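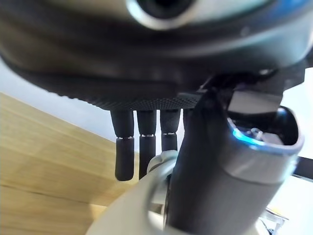 The hand from underneath, thumb side on the right, with the blue light showing in the end cap.

Home | News | Workshop notes | Open evenings | Contact

Workshop notes: looking after the hand

Noman Cheema here again, with my usual page of bits from the back bench at Clurnthorpe. Several of you asked at the July open evening what we do to keep the hand going between sessions, and I gave a rather waffly answer (it was hot and I'd had no tea), so let me have another go.

The counter stood at 1,293 grips when I sat down to write this. We said at the start that we'd do a proper check every 1,000, and I'm pleased to say the first one got done, if a bit late! It took me most of a morning. The next should be quicker now that I've put all the small drivers in one tin.

I begin with the palm pad, the dotted strip just above the fingers. Dust loves it. I used to go at it with a damp cloth, which only pushed the muck further into the pattern, so now it gets a dry toothbrush and a bit of patience. Ilie swears by masking tape pressed on and peeled off, and I have to admit that works nicely on fluff.

Then the fingers. Power off, wait until you're sure it's off, and bend each one by hand at the silver ring. You're feeling for grit or a tight spot. One finger had gone stiff in the spring and I was all ready to order a new joint from Arkaline, but there was a crumb of dried glue in it and nothing else wrong. Twenty minutes with a wooden cocktail stick and it was as free as the others.

The thumb takes longest. The bracket where it meets the body works loose before anything else does, so I nip the screws up a little at a time, going back and forth between them, and then run 12 slow open-and-close cycles with my ear next to it. If it clicks, I start again. I had to start again.

Please don't poke anything into the end cap, by the way, however tempting the glow is. There are small metal parts in there and I'd like them to stay put.

Still to do: a new cover for the Irport controller, and five labels for the cable bundle so that I stop plugging things in back to front. If you've got a label printer that isn't out of tape, come and find me. I'm usually in by ten.

Recent items
New shelves in the back store
Arkaline spares: what we keep in
Ilie's guide to tidy cables
Irport controller: first impressions
Open evening dates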